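Flallbridge 68 Beverage Cooler, glass door, black

Back in stock as of Thursday. Tall, narrow, fits where a fridge wont. Holds 68 standard wine bottles or more than 200 cans if you pull the wire shelves and use the can racks (sold separate, see bottom).

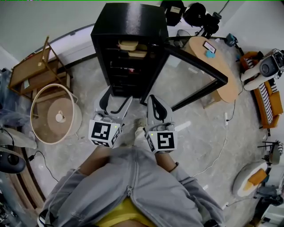
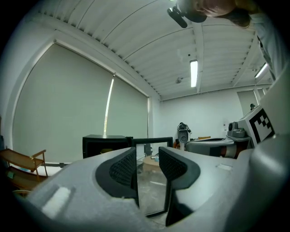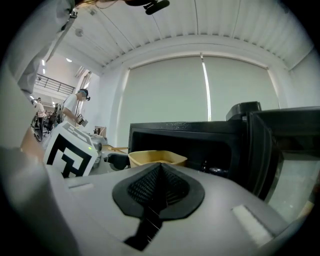

Showroom, Jaltport store. Black cabinet with the door open in the first photo.

What you get
Cooler, 2 keys, leveling feet, handle with screws, manual. Handle ships off the door, takes five minutes to put on. Phillips head, not included.

Zones
Two. Top for whites and soda, bottom for reds. Separate controls. Give it a full day to settle before you load it up.

Door
Glass, opens to the right out of the box. Can be switched, ask Uthai Nuchit at the service desk for the hinge kit. Leave a hand's width behind the unit for air. Do not push flat to the wall!

Noise
Low hum. Fine for a dining room, maybe not next to a bed.

Delivery
Jaltport and Ratanaporn only for now. Curbside is free, upstairs is extra, call first and tell us how many steps. Unit has to stay upright in the truck so no laying it down in your hatchback please. If it did get tipped let it stand overnight before pluging in.

Price
2,166 with the can racks, ask for price without. Floor models go for less when we have one, Janelle Yap keeps the list.

Warranty
Two years parts, one year labor. Keep the reciept.

Racks, filters, spare keys: see Accessories.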